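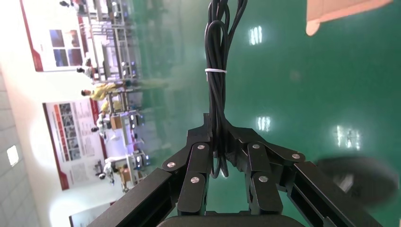 A reader of the previous edition wrote to us: the machine was placed correctly, the tank was inside, the light was green, and still the cellar smelled in the morning like before. Is it possible that the Vilora is too small for my cellar, or did I forget a step?

In most such letters the machine is large enough and the cause is in the placing, the doors or the hose. For this reason we have written this section again and made it longer. Please read it one time to the end before you connect the plug.

Section 2. Placing and first start of the Vilora dehumidifier

Before you begin

Let the machine stand upright for about two hours after the transport. The oil in the compressor must flow back to its place. If the machine was lying on its side in the car, wait until the next morning.

Keep the carton and the foam corners. You will need them if the machine must go to Trusley for service, because the carrier does not accept it without the corners.

In the carton you find the machine, the water tank with its float, the filter in a paper bag, the short drain hose, a hose clamp and this book. The long Eskola hose is sold separately.

Choosing the place

1. Choose a place on a flat and hard floor. A carpet can close the air opening on the bottom. If the floor has a slope toward a drain, turn the machine so that the tank side is the lower side.

2. Leave free space on all sides. The back side takes the air in and needs the most space, the length of a forearm or more. Curtains, coats and cardboard must not hang or stand near it.

3. Do not place the machine in the corner that is most wet. This is a common wish, but the air moves badly in a corner. A place near the middle of the longest wall gives a better result, also for the corner.

4. Close the windows and the outside door. The door to the stairs should also be closed. If the door has a large gap below, lay a draft stopper in front of it.

Note: A clothes dryer without a duct to the outside puts more water into the room than the machine can take out in the same time. Run the dryer first and the Vilora after it.

Putting in the filter

1. Take the filter out of the paper bag. Hold it only by its border.

2. Pull the grille on the back toward you. It opens from the top and stays connected at the bottom.

3. Slide the filter in with the printed arrow looking toward the inside of the machine. If the arrow looks outside, the filter works weakly and becomes full early.

4. Press the grille closed until you hear it click.

The filter has the order number Mirex 259. Older filters from Mirex have the same height but are thinner, and the air passes beside them. Please do not use two of the old ones together.

Caution: Never run the machine without a filter, also not for a short test. The dust sticks to the cold fins and can be removed only by the service.

Working with the tank

1. Pull the tank out slowly with both hands.

2. Check that the float moves up and down freely. There is a strip of tape on it for the transport. Remove the tape completely.

3. Push the tank back in until it stops. If the red light stays on, the tank is not deep enough in the machine or the float is upside down.

When the tank is full, the machine stops and the red light comes on. After you empty the tank and put it back, the machine starts again by itself after a few minutes. This pause protects the compressor and is not a fault.

Caution: The water from the tank is not for drinking, not for animals and not for the steam iron. You can give it to garden plants that you do not eat.

Working with the hose

If you do not wish to empty the tank, you can lead the water away with the hose. The tank stays in its place also in this case.

1. Disconnect the plug.

2. Remove the round cap on the left side, low on the housing. Keep the cap in the cable compartment.

3. Push the hose over the outlet and close the clamp with a flat screwdriver. Close it firmly, but stop before the plastic bends.

4. Lay the hose so that it goes down over the whole way to the drain. One small hill is enough to stop the water, and then it returns to the tank.

5. Pour a cup of water into the funnel under the grille and look if it arrives at the drain.

Note: The machine has no pump. It cannot lift the water to a sink or a window. If your drain is higher than the outlet, please use the tank.

First start

1. Connect the plug directly to a grounded wall outlet. Do not use an extension cord.

2. Press the power button. The fan starts at once, the compressor starts later with a deep sound.

3. Set the wheel to Continuous and leave the machine alone until the next day.

4. On the next day set the wheel to Normal. From now on the machine switches itself on and off.

In the first days the tank fills quickly. The walls and the wood are giving back the water they have collected over a long time. Later it fills more slowly, and this is the sign that the room is becoming dry.

If the smell stays

Put your hand near the grille while the fan is running. If you feel only weak air, look if the filter is in the right direction and if something stands behind the machine. Look also for cardboard boxes directly on the floor. They hold the moisture and the smell for weeks, also in a dry room, and it is better to replace them with plastic boxes.

In a cold cellar, ice can come on the fins in February or on other cold days. The machine then stops the compressor and lets the fan run until the ice is gone. Do not scratch the ice away and do not use a hair dryer. If the ice comes back each day, switch the machine off until the cellar is warmer.

If there is standing water on the floor, the dehumidifier is not the correct help. First the water must be removed and the leak closed. After that you can begin again with step 1 of Choosing the place.

The cleaning of the tank and the change of the filter are described in the next section.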